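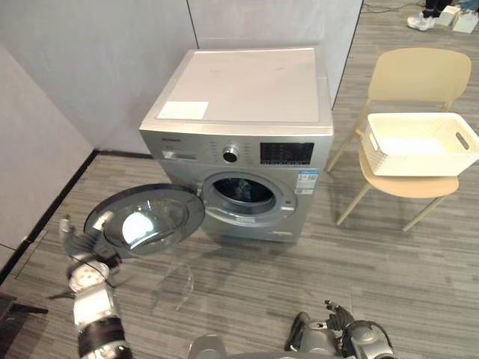 Chapter 4
The Front-Loading Washing Machine

4.1 Scope

This chapter covers the layout of a domestic front-loader, the space it needs and the handling of small loads. Detergent chemistry is left to Chapter 5. The exercises were drawn up by Hongmei Dai and Luana Peixoto.

4.2 Parts of the front face

The controls sit in a band along the top of the front: detergent drawer, programme knob and display. The drum opening lies below and is ringed by a rubber gasket. The door carries a domed glass, which projects into the opening when shut and helps keep the load inside the drum. On a side-hinged door the hinge side decides where the user stands and where the basket goes.

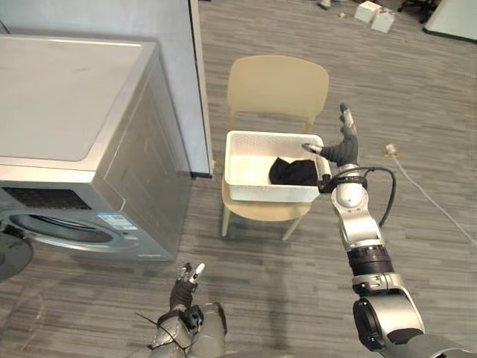 4.3 Working space

Allow 900 mm of clear floor in front of the machine. The basket should stand within arm's reach, on the side away from the hinge, and be raised to seat height where possible – a chair will do. A perforated basket lets air reach damp cloth. Dark items are kept apart from whites at this stage.

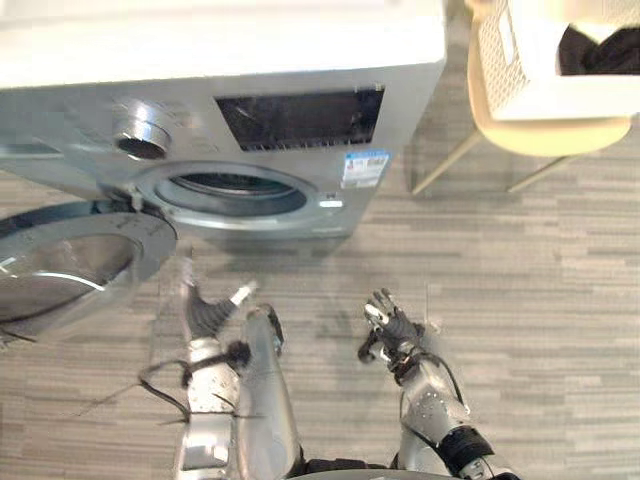
4.4 Before loading

Open the door fully. Check the drum for items left from the previous wash, then run a finger round the fold of the gasket, where coins and hairpins collect. Wipe the glass if lint has settled on it. Programmes at 60 °C are dealt with in section 4.7.

Terms to learn: fascia, gasket, drum, service panel.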